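Brulleck Barn: where we've got to

Hello again to everyone at the Cimow fund, and sorry this one's a bit longer than the last (there's more to tell!). The roof is finished, the scaffolding has gone, and I can finally stand in the main hall without a hard hat. We've spent £2,849 of your money since my November report, nearly all of it on slates and lead, and I've put the receipts in the shared folder.

The floor went slower than I wanted. The old cow stalls had left a dip near the north door, so Berwyn Bowen and his lads from Ferbridge dug it out and started again. That cost us 13 working days, but it's level now and the underfloor pipes are in.

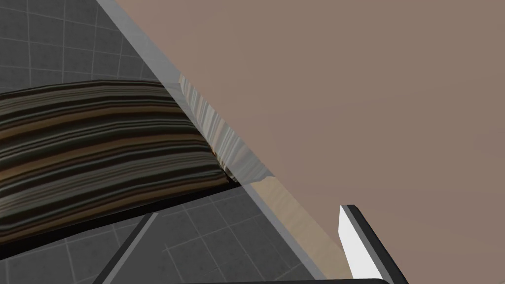 Will the hall be ready for the first wedding? We're on course for it, with 10 days spare between the final fire inspection and the couple getting the keys.

Still to do: the kitchen extractor, the ramp by the side entrance and the car park lighting. Cheon have quoted for the lights and I'm waiting on a second price, as theirs came in higher than I'd budgeted. We've had 31 enquiries so far, mostly for next summer – I'm thrilled!

I'll send the kitchen figures once the fitter has been.

Last updated: 4.15 pm

Comments

Marged: Lovely news about the roof. Is the lane being resurfaced too?

Pete H: Can you hire it for a christening?

Sian: Well done all of you x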